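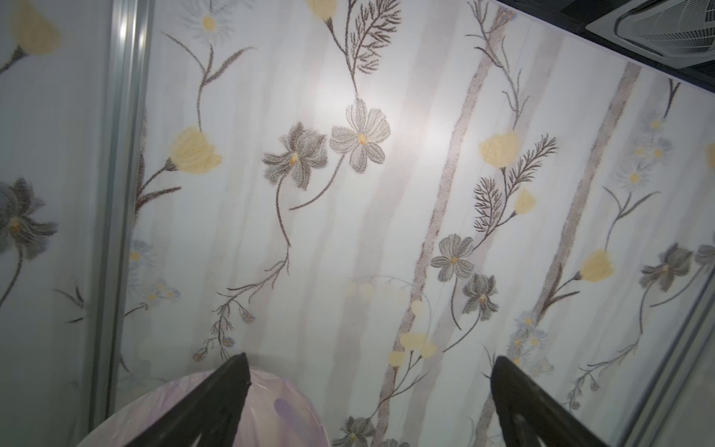 3 min read

Korken teaching project: progress report to Nurkevo
17 September 2023
Prepared by Hendrik Bosman, Nodside

We are very pleased with where we have got to since our last report, and there is a good deal to tell. The short version is that the hand-held teaching tool works, people enjoy using it, and we now have 422 usable demonstrations against the 300 we promised you for this stage.

Teaching by hand

Most of the work this period went into showing the task with the gripper held in the hand. The person teaching carries the fingers to the object, closes them, moves across and lets go, while the wrist camera records the view the robot will later have to work from. Our first teachers needed a whole morning to get comfortable. With the new handle (lighter, and with the trigger under the first finger) people are making good recordings within 25 minutes, and that has changed what we can do in a day!

We recorded 499 demonstrations in all. The ones we set aside were mostly spoiled in one of two ways: the teacher's free hand came in to help, or the tool was swung so quickly that we lost track of its position. Both are habits that fade with practice, and we have added a short warm-up at the start of every session.

Working among patterned surfaces

You asked us in the spring to get away from plain backgrounds, and we have taken that to heart. The wrist view now includes floral panels, grey and yellow flowers on white, with metal strips along their edges and a bright patch of reflected light on the surface. Against all that, the two black fingertips stand out well. The pale, see-through pinkish item down beside the left finger is a much tougher thing to pick out, and we are glad to have material of this sort in the set. Thin and glossy things are exactly where our earlier model struggled.

The tilt matters too. When a person holds the tool, the camera leans and turns far more than it does on a fixed arm, so panel edges run across the view at all sorts of angles. We had planned to straighten the recordings afterwards. After some early trials we left them as they are, and the model has coped nicely so far.

Remote control

The second way of teaching, by remote control from the desk, is further behind. The link itself is sound and the delay is small enough that nobody complains of it any more. What still feels clumsy is turning the wrist while closing the fingers. Laskowska have sent us a revised controller with a separate dial for the wrist, and the first afternoon with it was a real pleasure. Remote sessions are slower than hand-held ones, but the movements are smoother, and we would like to keep both.

Money and time

Spending is in line with the plan. We moved a small sum from travel to spare fingertips, as agreed by email, because the tapered ends wear faster than we had guessed. The remote control work is running three weeks late.

What comes next

- Record remote demonstrations with the new controller.
- Train one model on both kinds of teaching and compare it with the hand-held one alone.
- Bring in four teachers who have never held the tool before.
- Write up the warm-up routine so that it can be used outside our own team.

We would love you to come and have a go with the gripper yourselves. Please let Hendrik know which dates would suit, and whether you would like to try the remote desk as well.

We use cookies to remember your settings and to see which pages are read. Accept all | Only necessary | Change settings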